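Notebook, June, just after 4 pm

Right, getting this down while it's fresh, mainly for me and for Ottó, who missed the second half of the meeting and will only ask.

The subject was the Drendorcombe posts, meaning the batch of public comments we pulled after that lecturer's remarks went round. I won't repeat the remarks. They were daft, he half withdrew them, and everybody who was going to be furious had got there by breakfast. What we're after is the pile-on that followed, and whether we can sort the people who were angry at what he said from the people who were angry at what somebody told them he'd said. Different crowds, I think, though I said that last month too and couldn't prove it.

The full pull is 1,665 posts. Of those I've hand-coded 316, which took far longer than I'd promised (sorry, all). My codes so far:

- **Q** – quotes him directly, words match the recording
- **P** – paraphrases, fair enough
- **X** – paraphrases, and he never said anything like it
- **R** – replying to another poster, lecturer barely mentioned
- **J** – joke, or I think it's a joke

J is a nightmare. A good third of my swearing this week was over J. Somebody writes "resign and take the whole faculty with you" and is that a joke? A demand? Ottó coded it R and I coded it J and we both had a perfectly good argument. We've agreed to let a post carry two codes if we really can't settle it, which the Csonka write-up did as well, and I was rude about it at the time, so there's that.

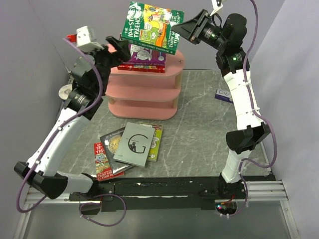
Vol. 3, p. 41

Carrying on. The thing I want to flag before I forget is the timing. The X posts bunch up late. The early ones mostly quote him, often with the clip attached, and people argue with the quote. Then a blog picks it up with a much nastier headline, and after that hardly anyone bothers with the clip at all! They're arguing with the headline. I drew it out on squared paper and it looks almost too neat, so I don't trust it yet. Two things could be fooling me:

1. I coded the early posts when I was fresh and the later ones when I was tired and cross, and a cross person reaches for X.
2. The export from Gitier gives the time a post was last edited, and I'd been reading it as the time it was posted. Found that out at lunch. Not a happy sandwich.

For the first, Ottó is going to recode a shuffled set blind, with the times stripped out. For the second I've asked for a fresh export with both times in it. If they can't do it we'll have to drop the edited posts, and I don't know yet how many that leaves us.

We also had the usual scrap about free speech, which wasn't on the agenda and took up most of an hour. My own view, for the record, is that a lecturer can say a stupid thing on his own account and the rest of us can call it stupid, loudly, and neither of those is censorship. Where I get uneasy is when people start ringing the switchboard to get him sacked over a sentence he didn't say. Ottó thinks I'm being soft and that the sentence he did say was bad enough. Fair point, and it's his notebook too, so I've written it in. But it doesn't change the coding, and I'd like us to keep our opinions out of the X column in particular, where it would be very easy to be generous to whichever lot we happen to agree with.

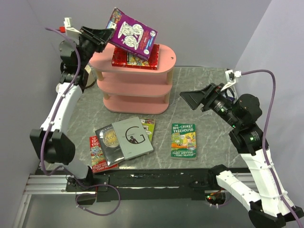
Which brings me back to the students, because they're the bit I find hardest to place. There's a clump of posts from people who say they were in his seminar, and they're all over the shop. One calls him the kindest marker in the department and then says he ought to apologise anyway. Another loathes him and thinks the whole row is rubbish. They don't fit the two-crowds idea at all, and I nearly left them out as noise (glad I didn't). For now they've got a pencil S in the margin next to whatever code they already had. If S turns out to be a proper group I'll go back and do it in ink.

Ukotine did something similar with letters to the editor, and I've borrowed their rule on length: anything over 800 words gets read twice, on separate days, before it's coded. We've got 5 that long. One is a sort of open letter with footnotes, and the footnotes are angrier than the letter. I rather liked it.

To do:

- chase the new export, and ask what happens to deleted posts while I'm at it
- shuffle and strip the set for Ottó
- rewrite the note on J so a stranger could follow it
- find the blog post as it first went up, because the headline's been changed at least once
- stop using "pile-on" in the draft until we've decided what we mean by it

Ottó has just put his head in to say he'd now code the faculty one J after all. I've moved to R. So that's a two-code post.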